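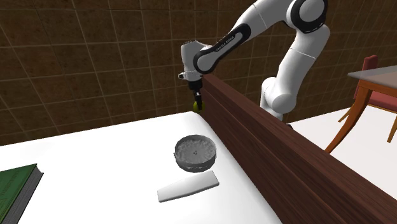 Chapter 7 is where your team finally gets to pick something up! Up to now you have driven a single joint, then a pair of joints, then a whole arm through empty air, and it has all been good practice, but a gripper with nothing in it is a bit like a cricket bat with no ball. Your job for the rest of term is to write a program that takes one small round object and places it in a round grey dish, in a simulated room with furniture in it. Furniture matters more than you might expect. The arm has to reach over a dark wooden partition to hold the ball near the corner of the white surface, and every one of its links has to stay clear of that wood while the fingers do their work. Keep this in mind when you sketch your first path, because a straight line from the base to the dish goes through places a robot cannot.

7.1 The Pondness Project

The Pondness Project started at Rao College as a lunchtime robotics club and has since grown into the eight-week unit you are about to begin. Teams work entirely in Trerkidora, the simulator you installed in Chapter 2, and there are some real joys in that. You can run a program, watch it go horribly wrong, press reset and run it again before the kettle has boiled. You can slow time down. You can look at the same grasp from above, from the side, or from wherever you like (students always find a favourite viewpoint, and they always defend it).

You will need:

your working arm controller from Chapter 6
the Pondness room file, loaded and tested on every team member's computer
a project journal, paper or digital
a good supply of patience for the first fortnight

Teams of three work best. Swap roles each week so that everybody has a turn at writing the path, tuning the gripper and keeping the journal. Please don't let the strongest coder do all the coding. The journal keeper often spots the problem first, and you'll want that experience before the competition.

7.2 Breaking the task into stages

Ask a friend to put a mandarin in a cereal bowl and they'll do it without a thought. Ask them to tell you exactly what their hand did and you'll get a long pause. In this unit we split the job into five stages:

Approach. Move the open gripper to a point directly over the object.
Grasp. Lower, then close the fingers.
Lift. Go straight up until the object is clear of everything near it.
Transfer. Carry the object to a point over the dish.
Place. Lower, open, and retreat.

Write each stage as its own function and test it by itself. It's tempting to string all five together on the first afternoon (we have all done it), and then when the object rolls off into a corner you have no idea which stage let you down.

Most of your time will go into the last stage. A ball released too high can bounce back out over the rim. A gripper lowered too far drives its fingers into the dish. Between the two there is a range of heights that works nicely, and finding it is one of the most satisfying bits of the whole unit. The figure in this section has the fingers closed on the object, low in the dish, with the arm arching over from the far side of the wooden post. Compare the height of the fingertips with the height of the rim, then work out what your own release height ought to be. 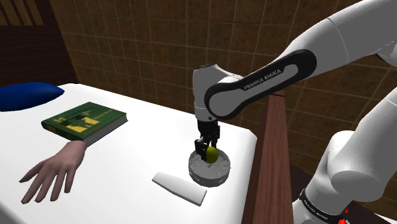

Theda Ehlers tells new teams to write the retreat before they write the release, and to test it with an empty gripper until they're thoroughly sick of it. Her own first team scored a beautiful placement at Brorkum and then knocked the dish over on the way out. She still thinks it was the best thing that could have happened to them, as they went home and rewrote the entire path with a straight vertical exit.

We agree with her. Add a line to your journal now: "Which way does the gripper leave?"

7.3 How your program will be scored

The Brorkum Challenge is held in November and is open to every school taking the unit. Each program is run 600 times, with the object starting in a slightly different spot on each run. A run counts if the object finishes at rest inside the dish and no part of the arm has touched the furniture or anything else lying nearby. There are no marks for speed in the junior division, so take your time on the approach. Seniors are also judged on the length of the path travelled by the gripper, and the organisers publish the full results so you can see how your program compares.

Warm-up activity

Clear a space on your desk and set out a bowl, a small ball and a pencil case. Stand a thick book on its edge between yourself and the bowl. Using only your thumb and one finger, and keeping your forearm above the book the whole time, move the ball into the bowl while a partner calls out each of the five stages. Swap over. Then move the pencil case up against the bowl and do it again.

In your journal, draw the path your wrist took from the side and from above, and mark the spot where you had to slow down.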